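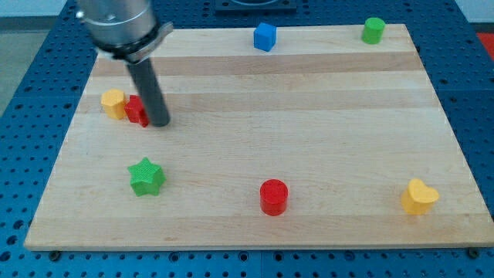 From: Obadia Kashindye
To: kitchen-woods list
Subject: Re: Re: oil finishes on cutting boards, the Flamex numbers
Date: 21/11/2021

Zdzisław Lis wrote:

> I have now used the Flamex board oil for two seasons and I am
> convinced. It cures harder than plain mineral oil, it does not go
> sticky, and the maker says it lasts 7 times longer between coats.
> They tested it on 66 boards. Górecki has switched his whole shop
> over and he is not a man who changes things for fun. I think we
> should put it at the top of the finishes page and drop the old
> mineral oil advice, which was written when there was nothing better.
>
> Also the antibacterial part is a real plus for anyone who cuts
> chicken at home.

Zdzisław, I read the sheet you linked, twice, and I don't think it says what you think it says. I'd like to go through it before anybody edits the finishes page.

First, the "7 times longer." Longer than what? The sheet says "than untreated wood." An untreated board has no coat, so I don't know what interval they were measuring. If they mean time until water stops beading, then any oil at all will beat bare wood, including the two dollar bottle from the drugstore. The comparison people on this list care about is against mineral oil, or mineral oil and beeswax, and it is not in there. I looked for it in the footnotes too. There is one footnote and it gives the address for returns.

Second, the 66 boards. What wood? What age? Washed how, and by whom? Maple and walnut drink oil at very different rates, and end grain takes far more than edge grain. If half of those were end grain blocks, the average is no use to me for a thin edge grain board. They could have printed a table. They printed a drop of water sitting on a board.

Third, the antibacterial claim. I would leave this off the page completely. The sheet says "helps resist odor-causing bacteria," which is a careful sentence written by somebody who did not want to say "kills salmonella." Our page should not turn it into something stronger. Hot water, soap, and standing the board on its edge to dry is the advice we have given for years, and I see no reason to let a bottle take its place. If you cut chicken, wash the board.

Now, Górecki. I respect his work and I own one of his boards. But he sells boards, and a shop has different needs from a kitchen. He wants something that goes on fast, wipes off clean and looks good on the shelf. Whether it looks good in year three is mostly the buyer's problem. I wrote to him in October to ask how his older boards were holding up and he said, fairly enough, that he hadn't had any back. That could mean they are all fine. It could also mean people don't mail back a cutting board when it gets a bit fuzzy, they just buy more oil.

We have been through this before. Some of you will remember the Cerkard wax thread, all those messages about a product that went yellow by the following winter. We had it at the top of the page then too, on the strength of three happy people and a leaflet. I was one of the three, so I'm not pointing fingers.

As for your own two seasons, I believe you. I believe your boards look good. But you also told us last year that you had started oiling on a schedule instead of when you remembered. A board that gets oiled on time looks good with nearly anything on it. You changed the product and the habit together, and I can't tell from here which one did the work. Neither can you, I think.

What I'd accept: take one board, tape a line down the middle, Flamex on the left and plain mineral oil on the right, same number of coats, same knife, same sink, and use it until spring. Anybody can do this. Jirton still sells maple offcuts by the box if you don't want to risk a good board. Use the whole surface, too. Most of us chop on the same side every day and the other side will flatter whatever is on it.

Until then I'm against changing the top of the page. I don't mind a line further down saying that some members like it, with the price next to it, because the price is a lot for a small bottle and the sheet doesn't mention that either.

By the way, the counter on the finishes page says 2,782 visits, so somebody out there is taking our word for things.

If anyone has the Flamex safety data and not just the sales sheet, please send it to the list. I want to know what the hardener is. "Natural" is on the label and it tells me nothing.

Obadia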